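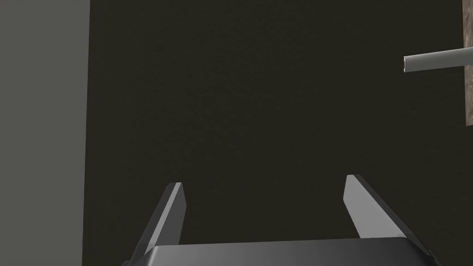 Hrefna Ásgeirsdóttir

2019-11-07

I lost most of last week to a fault in the simulator, so I'm writing it up while I still remember the order of things.

The job is a small one. The arm has to go up to a grey rod that sticks out sideways, close the two fingers on it, and pull. We train on the simulated version first and only then let the Gavton arm try it on the bench. The view I work from most is the one behind the gripper, looking out between the open fingers, with the rod up in the right-hand corner.

On the first long run I set off 264 attempts and went home. In the morning the log said every one had finished without a fault. The success rate was far too good. The week before we had been pleased to get half of them.

I played a few back at normal speed and they looked fine. Then I slowed one down and watched the force readings next to it. The right finger was going into the rod by 3 millimetres before the contact registered. After that the solver pushed the two apart so hard that the rod shot along its axis, and the script counted that as a pull. The grip had nothing to do with it.

My first guess was the finger pads, because Taha Bensaid had changed the friction values the day before. I put the old values back and got the same thing. Sorry, Taha.

My second guess was the time step. Halving it made the jump smaller but didn't get rid of it, and the runs took so long that I gave up on that by lunch.

The real cause was in the collision shapes. The rod you see on screen and the rod the physics uses are two separate files, and when the model was converted the physics one came through thinner than it should be. The fingers were closing on something that was narrower than it looked. There was also a force limit in the gripper settings, which should have stopped the run. It had been set to 600 newtons, presumably by someone who wanted a number that would never get in the way. I don't know who and I haven't gone looking.

That second part bothers me more. The same settings file is read by the bench arm. If we had copied the trained policy over that morning, the Gavton would have gone at a real rod with no useful limit on its grip, and Benedikt Kasten often has his hands in there changing parts. The arm has its own stop button and its own protection, but I don't like leaning on those.

What has changed since:

The rod's collision shape is rebuilt and I checked it against the drawing.
The force limit is now kept in a separate file for the bench, and two people have to sign off a change.
A run stops if anything overlaps by more than a millimetre, and the log says so in plain words.

With all that in place the success rate dropped to something I believe. It is not a good number. The approach angle is poor and the fingers tend to arrive too low, so that is the next thing to look at. Rima Qudah wants bench trials in December – I've said maybe.

Recent posts
Moving the old Blöndal logs to the new server
Six weeks with the Ziseck force sensor
Why my joint limits were in degrees
A cable tie in the wrong place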